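什么是桌上角色扮演游戏？
写给第一次听说它的小朋友

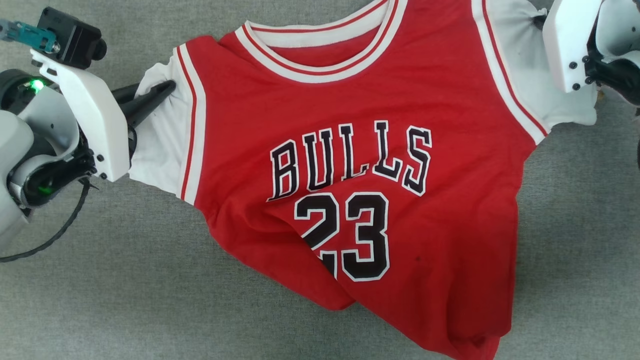 桌上角色扮演游戏，就是几个人坐在一起，用说话的办法编一个故事。它不需要电脑，也不一定有棋盘。每个人扮演故事里的一个角色，比如骑士、小偷或者会魔法的学徒。

有一个人比较特别，叫主持人。主持人不扮演固定的角色，他负责讲故事发生在哪里、周围有什么，还要扮演路人、店老板和怪物。其他人叫玩家。

游戏是怎么进行的？

我们拿《Gidine》来说。这是一套给初学者玩的规则，故事发生在一座叫 Plakside 的海边小城。主持人可能会说：“你们走进灯塔，楼梯断了一截，上面传来脚步声。”然后他问：“你们要做什么？”

玩家可以说“我跳过去”，也可以说“我大声问上面是谁”。你想到什么就可以说什么，书里没有写好的选项让你挑。

如果做的事情很容易，比如推开一扇没锁的门，主持人就直接说门开了。如果事情有难度，就要掷骰子。

骰子有什么用？

《Gidine》用的是普通的六面骰子，上面有1到6六个数字。掷出的数字加上角色的本领值，达到主持人定的难度，就算成功。

举个例子。跳过断掉的楼梯，难度是7。你的角色“敏捷”是3，那么骰子掷出4、5或6就能跳过去。掷出1、2或3呢？角色可能会抓住栏杆挂在半空，同伴得想办法把他拉上来。故事还在继续，只是变得麻烦了一些。

什么是角色卡？

角色卡是一张纸，写着角色的名字、本领、带的东西和身上有多少金币。有个叫 Yeom 的角色，卡上写着：力气1，敏捷3，知识2，绳子一根，金币39枚。买东西要把金币划掉，找到宝藏再加上去，所以最好用铅笔写。

规则书一定很厚吗？

不一定。《Gidine》的基本规则书有168页，其中一大半是怪物和地图，玩家开始前只要读前面几页。另一套叫《Worix》的规则有370页，讲的是太空旅行，适合年纪大一点的孩子。

有输赢吗？

没有。大家是一队的，主持人也不是玩家的敌人。编写《Gidine》的 Dolores Baptiste 在书的开头写道：“如果大家散场时还在谈论刚才的故事，这一局就玩得很好。”

第一次玩要准备什么？

三到五个人，每人一张角色卡、一支铅笔，再加几颗骰子。第一局玩一个下午就够了。没玩完也没关系，主持人记下大家走到了哪里，下次接着讲。

小词典

主持人：讲故事、判断结果的人。
玩家：扮演一个角色的人。
难度：要达到的数字，越大越难。
战役：由很多局连起来的长故事，有的能玩上好几年。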